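Minutes of the Residents' Household Meeting
Skarkville House, common lounge, 15 October 2025
Present: residents of both floors, the house coordinator, the laundry coordinator. The minutes are taken by the deputy coordinator.

1. Opening and last minutes
The coordinator opened the meeting. The minutes of the previous meeting were accepted with one correction: the broken dryer was on the upper floor, and we wrote the lower floor.

2. Soft things in the lounge
The laundry coordinator reported on the blankets, pillows and cushions that are used in the lounge. They are now all listed in the house notebook. The list has 46 entries, of which 22 belong to the house. The others were left by residents, present or former, and for many of them it is not known who brought them.

It was discussed if the house should keep the private items. One resident said that she likes the lounge because it looks like a home, with colors that do not match. Another resident found it too full, and said that in the evening he must first move a pile before he can sit. After some discussion it was agreed:
– Fleece blankets and quilted pillows stay in the lounge if they are clean and have no holes.
– Private items which the owner wants back must be taken to the room before the end of November.
– Nothing is thrown away without a note on the board first.

The children's blankets were discussed separately. The families asked that these stay on the seats, where the small children can reach them. Agreed.

3. Washing
The fleece blankets came out of the last wash with small balls on the surface. The laundry coordinator thinks that they were washed together with towels. From now on fleece is washed alone, on the cool program, and it does not go in the dryer. It can hang on the rail in the corridor overnight.

For the quilted pillows there were two opinions. Some residents wash them in the machine, and one resident had a pillow where the filling moved to one corner and never came back. It was decided to wash two pillows at the same time, so that the drum is balanced, and to read the label first. Pillows without a label are washed by hand.

The laundry coordinator asked again that the pockets are checked. A pen was in the machine last month, and a light pillow cover is now blue on one side.

4. Storage
The shelf in the corridor closet is too narrow for folded blankets. Two offers for storage boxes were compared. The box from Isotell costs 44 dollars and has a lid with a lock. The box from Hitell is cheaper, but it is not as deep, and a quilted pillow must be pressed to fit. The meeting preferred the Isotell box. We buy 5 boxes, paid from the house account. The deputy coordinator will order them.

The winter blankets go in the boxes folded in three and then rolled. Pillows are laid flat on top. They should not be squeezed, the stitching suffers.

5. Seat covers
The offer from Sqalli for new covers on the lounge seats has still not arrived. The house coordinator will call them again. Until then residents are asked to put a blanket on the seat before eating there.

6. Other matters
The lamp next to the bookcase is repaired. The window in the laundry room must be closed at night – it was found open on several mornings.

The next meeting is in November, the date will be on the board. Questions which came in after the meeting are added under the minutes with the reply.
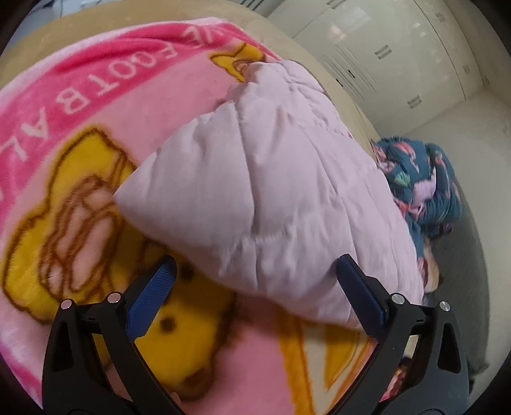
How do I get the wrinkles out of a quilted pillow after it was washed?

Shake it well while it is still a little damp, pull the corners gently and lay it flat on a dry towel. Turn it every few hours. Small wrinkles along the stitching are normal and do not need to be ironed.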